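The jewelry sorting table is coming back to Stitthorpe this November, and judging by how quickly the chairs filled up last time, it would be wise to come early and bring something to drink. Beatrice Shemweta, who started the evenings in her own front room and moved them to the Bakonham reading hall when her sofa could no longer cope, says there will be places for up to 80 people, with tea from 6 p.m. and the sorting itself beginning once everyone has found somewhere to put a coat.

For those who missed the first round, the idea is a simple one. You bring the tangle – the shoebox, the sock drawer, the dish by the sink – and you go home with everything in it separated, wiped down and sitting somewhere you can find it again. Neighbors at the long table lend each other needles for the stubborn knots, and a good deal of talking gets done along the way. Last spring the group worked through 800 pieces over the season, which Beatrice wrote down in a green notebook she is rather proud of.

"People think they have nothing worth sorting," she said. "Then out comes a bracelet from an aunt, and a hair clip from somebody's wedding, and we are there until the lights go off."

Aiguo Hao will be leading the beads and bangles end of the table again. He likes people to begin at home, on the bed, with a shallow tray close by and all the pieces laid where they can be seen. A cheerful duvet does no harm, he says, as long as it is pulled flat so that small things don't roll into the folds. Dark wooden beads and a braided pink string with a jade charm can go side by side to start with, and the silver bangles can wait in their own heap next to the pearl hair clip until you've decided who is going to live with whom. 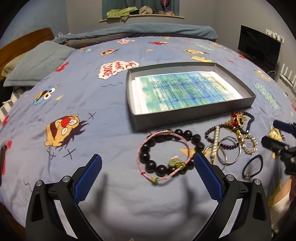
## What to bring, and what to leave at home

A shallow box or tray is the most useful thing, and it doesn't need to be a fancy one. Old stationery trays are fine, and so are the lids of gift boxes. Please bring a soft cloth too, and a few small bags or envelopes for the pieces you want to keep apart. String bracelets with tassels should travel on their own if you can manage it, as they do love to wrap themselves around anything with a clasp.

Leave the very precious things at home, or at least in a zipped pocket. The hall is a friendly place but it's also a busy one, and we spent a long while on our hands and knees last time looking for one earring (found, happily, in a cake tin).

The Trirer hardware store has given 23 divided boxes, and these will go to whoever asks first. El Sherbiny, the bakery by the bus stop, is sending over sesame rolls as it did in the spring, so there is no need to rush your supper. Entry costs 4 dollars, tea included, and children who come with a grown-up get in free.

Names can be left at the reading hall desk any afternoon.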